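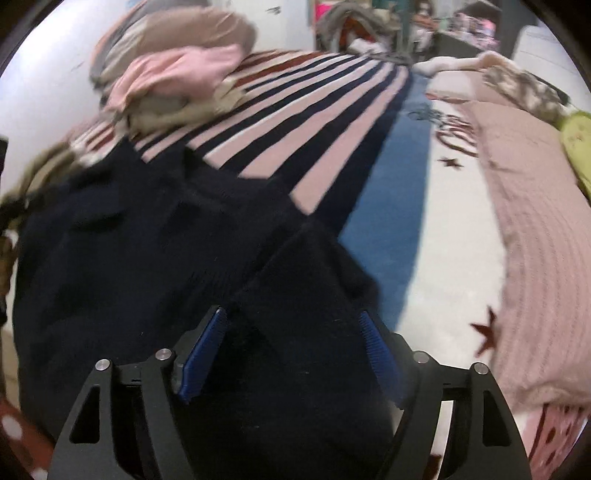
À quoi sert encore un séminaire sur l'histoire des compagnies de commerce coloniales ? À comprendre comment des sociétés privées ont exercé, par délégation, des pouvoirs de justice et d'impôt.

Journal de séminaire, 13 novembre 2018, par Rahel Lanz
Temps de lecture : 3 minutes

Séance consacrée au fonds Larstead. Le registre des concessions compte 200 feuillets, dont 17 demeurent illisibles. J'ai présenté la charte du comptoir d'Astuver et soutenu que le terme « protection » y désigne une obligation fiscale – lecture que le professeur Ghaffari ne partage pas. Sa réserve porte sur la traduction de la clause finale, que je reprendrai sur l'original.

La discussion s'est ensuite déplacée vers les interprètes locaux, à peu près absents de l'historiographie. Les lettres de Fidthorpe en nomment trois. Il conviendra de leur consacrer une section distincte.

Remise du chapitre révisé fixée à février, 50 pages au plus. Bibliographie à compléter.

Dernière mise à jour : version relue par l'auteure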